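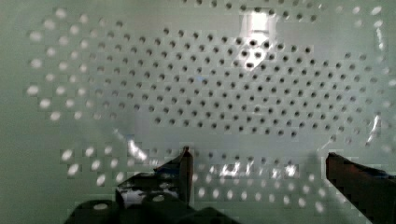
When Durnbridge told the kitchen staff that robots were coming to the test benches upstairs, most of us on the serving line heard the part of the sentence that wasn't said out loud. I have worked in company kitchens for 13 years, long enough to have been promised that the new dishwasher would give us all more time (it gave us more dishes), and I went home that Sunday evening feeling rather sorry for myself.

Then Linnea Hedlund, who runs the bench work, invited us up to see it, and I have kept going back ever since. I bring buns. It's only polite.

What they are trying to teach the arms is clearing up. Plates, cups, a colander, the ketchup: the things my hands have done so often that I couldn't tell you how I do them.
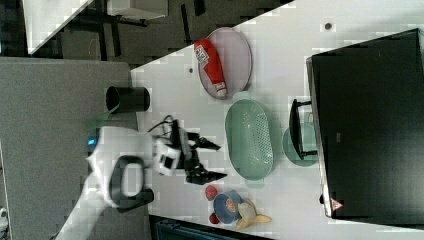 A robot arm at the bench, with a colander and a ketchup bottle on a plate close by.

Linnea asked me to explain how I pick up a colander, and I talked for a good ten minutes and was still only halfway through! You feel for the rim, you guess at the weight, you tilt it a little in case there's water left. She wrote all of it down. In all my years in kitchens I can't remember a manager writing down a word I said about colanders, and I'll admit I was touched.

So I'm fonder of the machines than I expected to be, and I still have a worry, and it's to do with the people who start where I started. My first job was scraping plates, more than 60 an hour on a slow day, and it was dull, but I did it beside Agnes Nyberg, and by Christmas she had me on soups.

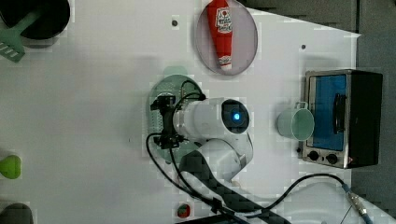 You learn a kitchen from the sink outward. If the sink goes to an arm, I'd like to hear from Durnbridge where the next nineteen-year-old is supposed to stand, and who she'll be standing next to. Lovisa Granström in personnel tells me there will be training courses, and I'm sure they'll be good ones. I'd ask her to put a few paid hours beside an experienced cook into the plan as well, in writing, before the first arm comes downstairs.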